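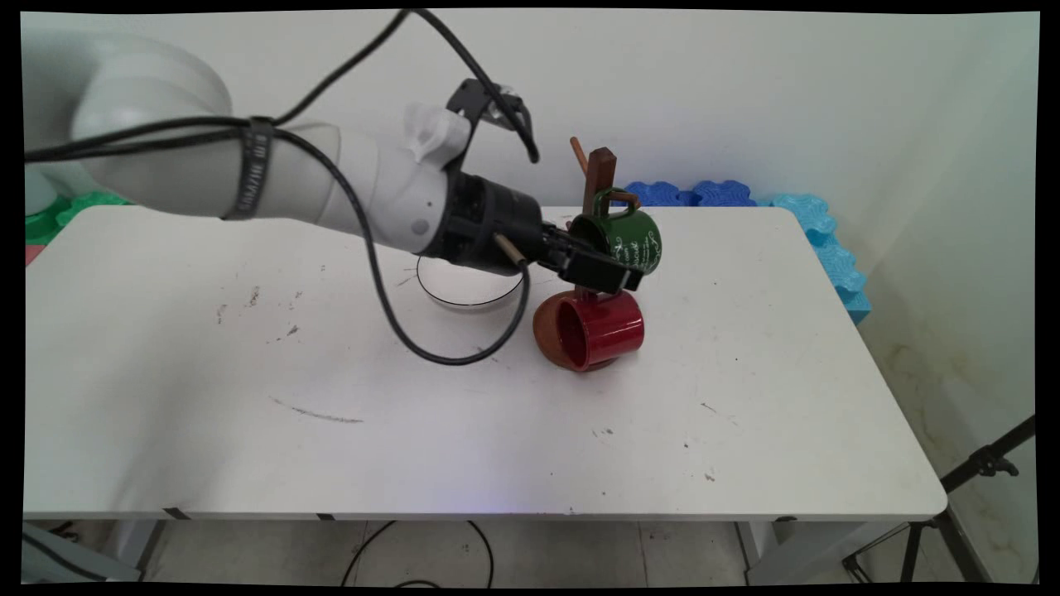 Minutes - Hasotley arm group, 29th April

I took the notes again, so blame me for the spelling. We skipped the budget item and went straight to the cable.

1. The cable fault

The arm stopped by itself nearly 10 times last week while hanging mugs on the tree. The log says "gripper not responding" each time, and then it comes back as if nothing had happened. We've put 400 hangs through this setup since December and it was fine for most of that, so everyone was a bit grumpy about it!

My own guess is the slack. The cable droops in a big loop in front of the wrist, and when the arm reaches for the mug tree I think the plug gets a tug. The Papadopoulos bench runs the same program with a shorter loop and hasn't had one stop. Two people think it's the Drarkitz controller dropping out (fair enough, it has done that before). We didn't settle it.

2. The safety part

I wanted this written down properly. After one of the stops, somebody reached in to free the green mug while the arm was still live, and it started up again. No one was hurt, but it was close. From now on it's the red button first, then hands - even for a mug that's about to drop.

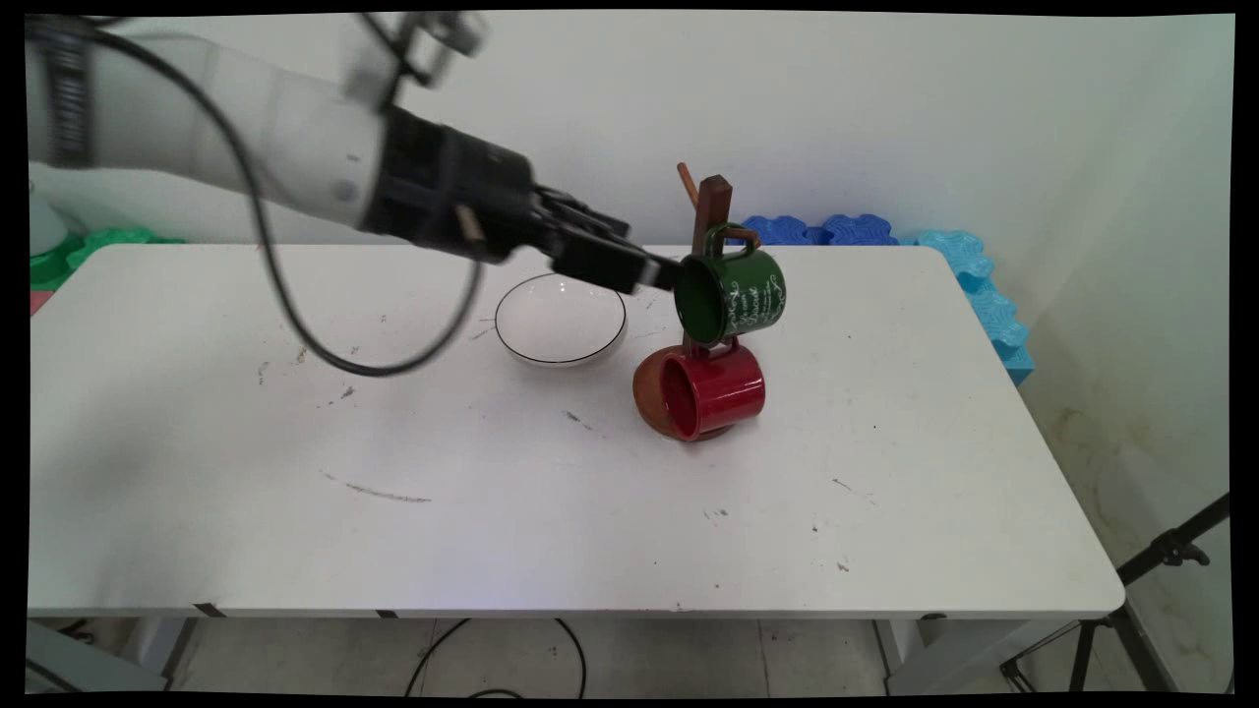 3. What we agreed

Shorten the loop and add a second strap near the wrist. I'm doing that one.

Swap the gripper cable for the spare from Wemness, if the spare is still in the drawer.

Run 1,000 hangs with the new cable before we touch any settings. There was some moaning about how long that takes (me, mostly).

Add a restart lock, so the arm waits for a person after any stop.

4. Other stuff

The stop log has to be copied off before the disk fills up. Next meeting once the cable is in.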